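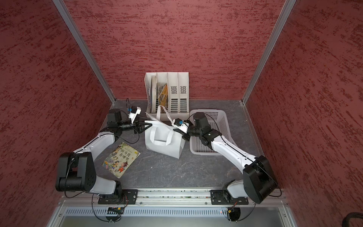
Quang Tôn asked whether the books should go into the tote spine down or flat, and whether the bag needs a stiff base first. Fair question, as we have used both ways since September.

Monday, December 2, 2019

Tote and book packing, Murus bench. White bag, unprinted, boxy cut. File organizer at the back with the thick book upright in the first compartment and the orange-yellow one leaning in the second. Picture book on the left side of the table.

Decision: flat, largest cover first, no base. Spine down only if the bag is more than half full, otherwise the thin booklets slide under the others and bend at the corners.

Mouth has to be held open at both sides before anything goes in. Front handle outside the panel — if it folds inward it catches on the covers.

Load limit stays at 2000 g. Nia Ellis wants the seams checked at every 500 g step. Kitchen scale reads in 2 g increments, good enough.

To do: order spare totes from Fothergill, same size. Weigh the thick book.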